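# The part of the can we never look at

When I moved to Tarholm I did not drink anything from cans. In my family a can was for the beach or for the train, and at home we poured from glass. It was Vasilis Hodžić who changed my mind, and he did it without giving me anything to drink. He put a can on the table between us, turned it a little so the tab was pointing at my chest, and asked me what I saw.

I said that I saw a can. He was patient. He asked me to look at the top.

Hodžić worked 11 years for Keskinen, a small drinks maker at the edge of the town, before he left to make his own lemonade under the name Wodine. He told me that in his first year he spent all his thoughts on the recipe and on the color of the can. The lid he ordered from a list, by size. Then the complaints began to come, and almost none of them were about the lemonade. People wrote that the tab was hard to lift. One woman wrote that she had broken a fingernail on a Wednesday morning before a wedding, and she wanted him to know which nail.

"I had 2,000 cans in the store room and I had never opened one with wet hands," he said. "After that letter I opened cans with wet hands for a whole evening."

I asked if I could spend some days with the people who think about such things, and he gave me three telephone numbers.

The first belonged to Amra Vukadinović, who teaches packaging at the evening school and keeps her lessons very practical. Her students begin with one can each. They must draw it from the side, which takes them a few minutes, and after that they must draw the lid, which takes them the rest of the evening. She does not allow them to photograph it first. I sat in the last row and tried also. My tab looked like a shoe.
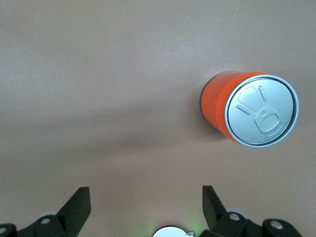
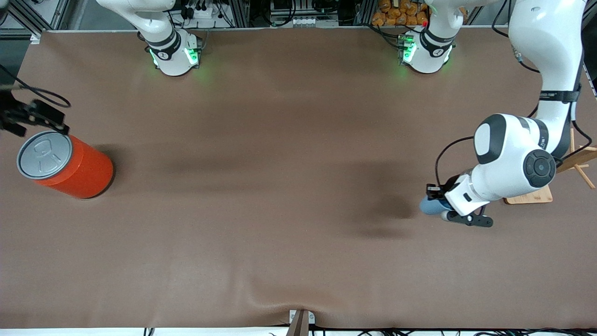 Drawing a lid is difficult for the reason that all of it is shallow. The shapes go up or down by very little, and what we see is mostly light on metal. Vukadinović tells her students to start with the outer edge and to move toward the center, as if they were walking into a stadium. On the can in the first picture one can follow her advice quite well: the raised rim comes first, then the thin dark groove just inside it, then the flat panel with the tab lying against it and the small rivet near the tab's end. From the side, she says, a can is a color. From above it is a tool. Her students write this in their notebooks, and then they ask her how thick they should make the line of the groove.

The rim is where the lid and the body are folded together. It is also the part that touches the lip, and people have feelings about it that they cannot always explain. Deividas Jaunzems, who tastes drinks for Wukero and for several smaller firms, rubs the rim with his thumb before he drinks. I took it for a professional method and wrote it down. He said no, his grandmother did it, and she did it with cups too.

Jaunzems does not believe that lemonade tastes of metal when it comes from a can. He believes that we smell the lid as our nose comes close to it, and that our tongue gets the blame. To test this on me he poured one half of a can in a glass and left the other half where it was. I was asked to hold my nose for the first sip, and then to let it go. There was a difference, I think. I would not go to court with it.

Color was a subject on which my three experts did not agree, and I heard about it at length. Hodžić wants a strong color and as few words as the law permits. Jaunzems says that he tastes more sugar when a can is red, and he knows it is nonsense and it happens to him still. Vukadinović finds that her students choose orange too often, and that they choose it for everything, also for a mint drink. She made a little exercise from this. Each student covers a can with plain paper in one color and places it among the others on a long table, and the class must guess what is supposed to be inside. In April the class guessed wrong on most of them. A pale green one, which should have been cucumber, was taken by everybody for pear.

The third number was that of Dragica Petkov, who collects tabs. I had expected somebody with a jar. She has a cabinet with flat drawers, the kind that was made for maps, and in the drawers there are 68 types on dark cloth, with the maker and the town written under each one in pencil. The oldest are of the sort that came off completely, with a ring and a curled tongue. She let me hold one. It was light and quite sharp, and I understood why my mother made us wear sandals on the sand.

What Petkov likes best is the inner opening of the tab, the hole for the finger, or the hole where the finger does not really fit. She has some with a nearly round opening and some where it is long and narrow, and there are a few without any hole. She opened two modern cans for me, one of each sort, and we drank them standing, as the chairs were full of magazines. The one without a hole was stiffer under my nail. She said that this was my nail.

Wodine's new lids came while I was writing this text. Hodžić called me to say so and I went there in the afternoon, by bicycle. The can is the same as it was, 33 centiliters, with the same lemonade. The tab has a slightly turned-up end, and in the panel under it there is a shallow dip for the fingertip. He had a bowl of water ready on the table, so I washed my hands in it and did not dry them. The first can opened on my second try.

He wrote something on a piece of paper, and asked me to wet my hands again and take the next one.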